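Clarnonora Robotics Club
Pre-run inspection checklist, home tasks project (shoe rack task)
Inspection date: 15 Jan 2018
Unit: Flulla
Result: passed with comments. Open items are at the end.

1. Power and stop
Main switch: OK
Emergency stop, button on base: OK. Pressed with the arm raised. The arm held its position.
Emergency stop, remote: OK after new batteries. Put a spare set in the Nuvham case.
Battery strap: OK
Charger unplugged before run: OK
Comment: whoever holds the remote does nothing else during a run. Last time the same student was also typing notes. Pick two people.

2. Arm and cables
Joint covers: OK
Cable ties at elbow: one replaced
Speed limit set to practice mode: OK
Finger pads: worn on one side, still usable
Comment: check the pads again before the May demo. If the rubber lifts at the corner, stop and change them. The Taşdemir pads fit but need the longer screws.

3. Work area
Floor clear of bags and cords: OK after cleanup
Rack feet flat on floor: OK
Rack pushed back to wall: OK
Rack empty at start: OK
Sharp ends on bars: none found
Walkway to door open: OK
Comment: the rack is light and will slide if the arm pushes on it. Check its position after every attempt. Do not reach in to straighten it until the arm is parked and the person on the remote says clear.

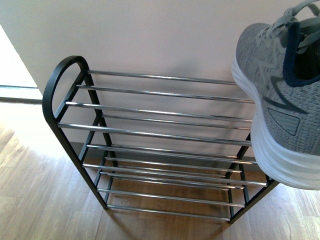 Laces need a check of their own. Tuck them in or tie them short before a run. A loose lace can catch on the end of a bar, and then the arm pulls the whole rack along with it. Add this to the start card.

Bright sun on the floor and shine on the bars should be written in the log at the start of each session. If the blind is moved, write that down too and run the camera check again.

4. Software and log
Correct task file loaded: OK
Log folder has space: OK
Run counter reset: not done. It still read 2000 from the bench test. Reset before the first scored run.
Camera check: OK

5. Open items
Order finger pads.
Tape marks on floor for rack feet.
Print new start card with the lace check.
Reset run counter.

Repeat sections 1 and 3 after any break or change of operator.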